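Two arms on one bench at Fikside – first proper tidying job

hipolito_m
28/02/2018 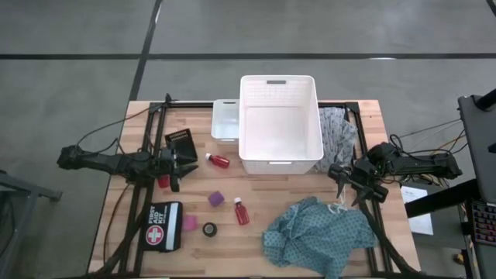
Both arms over the table, first aid bits set out for sorting.

Well, they're both bolted down and both moving! Frame is the black extrusion Gresham was selling off, tabletop is butcher block from Karppinen. Grippers are plain parallel ones. The plan is medicine bottles in the small tub, cloth in the big basket, and everything else wherever we decide.

Two things I'd love opinions on. The cables on the right-hand arm are a mess (I know), and I can't settle how to deal with fabric. Bottles are lovely to work with by comparison.

Hipólito

norkholm_nan
Oh this is brilliant. Love that you went straight for mixed stuff and skipped the stacking blocks stage. What's the reach like in the middle, can the two grippers meet?

hipolito_m
They can, with a bit to spare – enough to crash them, which I managed 2 times in the first evening. I've put a soft limit in now so each one waits if the other is over the centre.

Khải Tô
Lovely build. I'd drop the cloth for now though. I spent most of a winter on tea towels with one arm and all I learned was that tea towels hate me. Get the bottles going 11 times in a row without help, then bring the fabric back.

bracketandbolt
Disagree with Khải. Cloth is where two arms earn their keep. Pinch a corner each, lift, carry it over the basket, let go. It doesn't have to be folded, it only has to land in there.

Khải Tô
Finding the corner is the bit you've skipped over! On a crumpled heap there isn't one to find.

bracketandbolt
Then pinch anywhere near the top of the heap. Ugly, but it'll do for a basket that size.

norkholm_nan
On the cables: spiral wrap, and fix it at the elbow with slack either side. Mine snagged at about 4 months because I'd pulled everything tight to look smart. Also keep the signal wires away from the power ones if you've got the patience.

hipolito_m
Spiral wrap ordered, thanks Nan. I tried bracketandbolt's top-of-the-heap pinch on the patterned cloth this afternoon and it went in, trailing over the side a bit but in! Khải, I'm still doing your run of bottles first. Best so far is 4 before one rolled off.

Khải Tô
Start with the upright ones, then lay them down. And put a lip on that table edge.

Back to top | Contact the moderators | © Norkholm Makers Board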